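마지막 수정: 금요일 밤
읽는 시간 약 4분

9월 일기 - 장갑 갈아 끼우는 날

아침부터 오른손 때문에 씨름했다. 사람 손 말고 우리 클런드사이드(Clundside) 오른손! 어제 저녁에 퇴근하려는데 검지가 끝까지 안 펴지는 거다. 펴라고 하면 펴긴 펴는데 마지막 마디가 살짝 굽은 채로 멈춘다. 그냥 두고 갈까 하다가 (정말 그냥 두고 갈까 했다) 찜찜해서 로그만 받아 놓고 집에 왔더니 꿈에도 나왔다. 꿈에서는 손가락이 여섯 개였다.

출근하자마자 로그부터 열었다. 장갑을 마지막으로 간 뒤로 쥐기 횟수가 2,249번. 우리가 정한 교체 주기는 1,570번인데 언제 이렇게 넘어갔는지 모르겠다. 지난주에 Thư Mai가 휴가를 가면서 교체 담당이 나로 넘어왔고, 나는 그걸 달력에 안 적었다. 네, 제 잘못입니다. 메신저로 이실직고했더니 Thư가 바닷가에서 답을 보냈다. "손가락 끝부터 봐." 휴가 중에도 맞는 말만 한다.

벗겨 보니 진짜로 검지 끝이 문제였다. 장갑 안쪽 솔기가 풀려서 실이 마디 틈으로 말려 들어가 있었다. 핀셋으로 살살 빼는데 끊어질 듯 안 끊어지고... 한 번에 쭉 나오는 순간의 그 쾌감이란. 옆에서 Danilo Baluyot이 박수를 쳐 줬다. 마디는 알코올 묻힌 면봉으로 닦고, 유격 보고, 맨손 상태로 쥐었다 폈다 스무 번. 멀쩡하다. 모터 쪽이면 팔을 통째로 내려야 하나 싶어 각오하고 있었는데 다행이었다.

새 장갑은 Grarneck에서 오는 무광 검정으로 끼웠다. 이게 끼우는 데 요령이 있다. 엄지부터 넣으면 새끼손가락 쪽이 꼭 남는다. 새끼부터 넣고 엄지를 마지막에 넣은 다음 손등 쪽을 당겨야 손바닥에 주름이 안 잡힌다. 나는 오늘도 습관대로 엄지부터 넣었다가 다시 뺐다. 두 번. 세 번째에 성공! 다음에 나 말고 다른 사람이 할 수도 있으니 정비 노트에도 큼직하게 적어 놨다.

그다음이 팔 케이블. 팔이 아래로 내려갈 때 바깥쪽으로 고리가 지는데, 이 고리가 너무 팽팽하면 손목 돌릴 때 당기고 너무 헐렁하면 가구에 걸린다. 클립을 하나 풀어서 손가락 두 개 들어갈 만큼 여유를 주고 다시 물렸다. Mererid Edwards는 손가락 세 개라고 우기는데 Mererid 손가락은 나보다 가늘다. 이건 결론이 안 나서 점심 먹으면서도 계속 얘기했다. (점심은 김치볶음밥. 계란이 반숙이라 기분 좋았음.)

오후에는 손목 영점. 장갑이 바뀌면 손끝 두께가 미세하게 달라져서 천을 집을 때 높이가 틀어진다. 딱딱한 물건은 좀 틀어져도 어떻게든 집는데 천은 얄짤없다. 너무 높으면 허공을 집고, 너무 낮으면 손끝이 쿠션을 눌러서 쿠션 커버까지 같이 집는다. Yuzhen Yu가 만든 보정 스크립트를 돌렸더니 처음에 힘 센서 기준값이 2,729가 나왔다. 원래 값하고 차이가 167이나 나서 순간 식은땀이 났는데, 알고 보니 내가 손목 커넥터를 덜 밀어 넣은 거였다. 딸깍 소리가 날 때까지! 이것도 노트에 적었다. 오늘 노트가 거의 내 반성문이다.

커넥터 다시 꽂고 보정도 다시 돌리고, 드디어 실전 점검. 장소는 늘 하던 대로 벤치. 쿠션이 푹신해서 높이 맞추기가 제일 까다로운 자리라 여기서 되면 다른 데서도 대체로 된다. 구겨진 흰 천하고 남색 천을 나란히 올려놓고 손을 흰 천 바로 위까지 내린 다음 일단 멈춤. 나는 이 멈춤이 제일 좋다. 손끝하고 천 사이를 눈으로 보고, 검지가 혼자 놀고 있지는 않은지 보고, 숨 한번 쉬고. 흰 천에는 파란 꼬리표가 달려 있어서 화면에서 방향 잡기도 편하다. 남색은 뭉쳐 놓으면 어디가 어딘지 나도 모르겠다.

멈춤 상태에서 높이 한 번 더 고치고, 값 저장하고, 진행을 눌렀다. 첫 번째는 손끝이 미끄러졌다. 새 장갑이라 아직 뻣뻣한가 보다. 두 번째부터는 잘 집었다. Akua Odoi가 지나가다가 "오, 고쳤네?" 하길래 아주 별일 아니라는 듯이 "응, 장갑만 갈았어" 했다. 하루 종일 걸린 건 비밀이다. 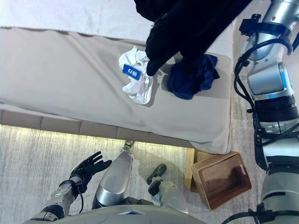 저녁에는 교체 주기 알림을 내 휴대폰에도 걸어 놨다. Thư한테는 다 됐다고만 보냈더니 엄지손가락 이모티콘이 하나 왔다. 월요일에는 왼손도 열어 봐야 한다. 왼손은 장갑이 없어서 솔기 걱정은 없는데 손목 쪽 얇은 케이블이 영 마음에 걸린다. 공구함에 작은 클립이 몇 개 남았는지 보고 올걸. 일단 자자.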